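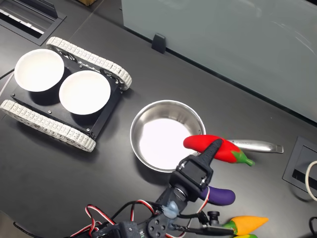 Gripper on the red pepper, saucepan still empty.

Policy scores well on validation, grasps off-center in rollout

Posted by Iara Bravo

I am training an imitation policy for a pick-and-place task: toy vegetables into a steel saucepan, single arm, two camera views. 389 demonstrations, chunked actions. Validation loss is flat and low. In rollout I get 9 successes out of 30. Most failures are on the eggplant, where the fingers close past the body. The tracked base with the two white bowls stays on the table in every episode and is not part of the task. Could the policy be using it as a landmark? The starting layout is below.

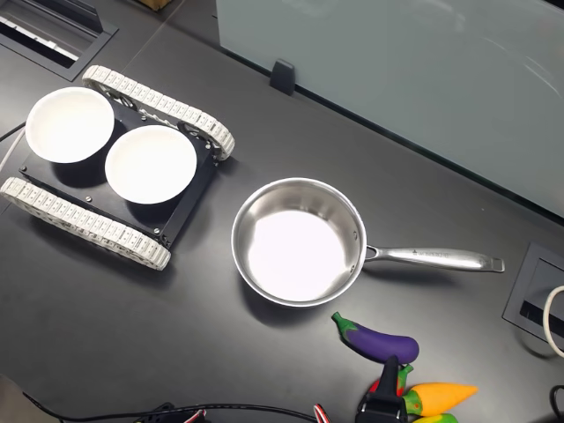 2 replies

Gunvor Boström

Possible, and cheap to test. Leave the vegetables and pan where they are, move the base a hand's width, and run the same 30 starts. If the grasp error shifts in the direction you moved it, you have your answer. Then repeat with the base fixed and the pan moved. Change one thing per block or you can't attribute the difference.

Also run it with each view masked in turn. From the opposite side the base is behind the pan, so a policy leaning on that view will fail differently.
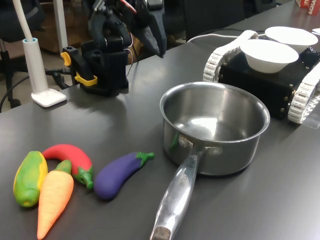 Filed under: Imitation learning / Evaluation

Validation loss won't help you here. If your split is by frame, neighboring frames from one episode land on both sides. Split by episode and retrain before drawing any conclusion. We had the same problem on Pladura and the gap appeared at once.

Bautista Núñez

Check the pan first. Bright steel saturates and the bottom goes white, so the pan floor carries very little texture. Lock the exposure.
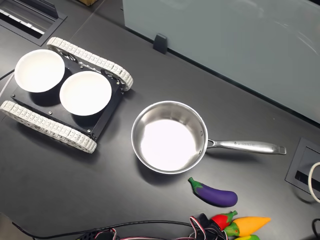

I would also log the predicted chunk against the executed one for 2,000 steps. An offset that is constant in time is latency, and no amount of moving objects will fix that. Don't know about the base.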